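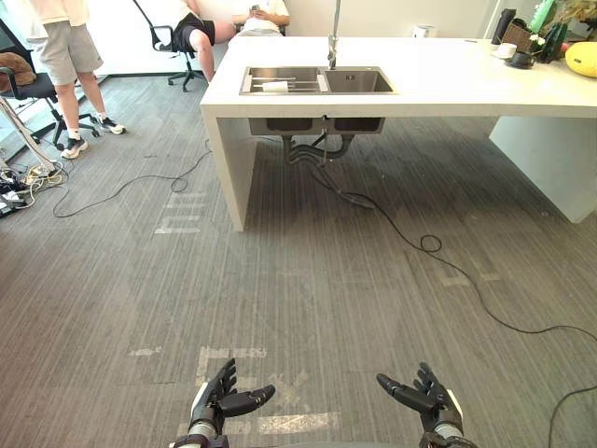

Kitchen tips for people collecting demonstrations

Start each take with the hands parked, palms up, in the same spot. A learning system will happily learn your sloppy starting pose along with the washing up.

Mark the floor with low-tack tape. The ordinary sort leaves white ghosts on grey carpet, and they outlive the task they were laid out for. Washing soda does nothing. Ask me how many evenings.

Run cables round the back of the island and coil the slack well away from feet. Hernán Ccori lost 19 good takes in November to one loop and a size ten shoe.

Move the cup between takes. We recorded 400 episodes of Nina putting a cup in the rack from the same two places, and she became superb at those two places. Shift it a hand's width, lay it on its side, swap it for a mug.

Keep the bad ones, but label them. A fumble marked as a fumble is useful – a fumble marked "success" will be back to haunt you, usually with crockery.

Stop after 48 takes and have some tea.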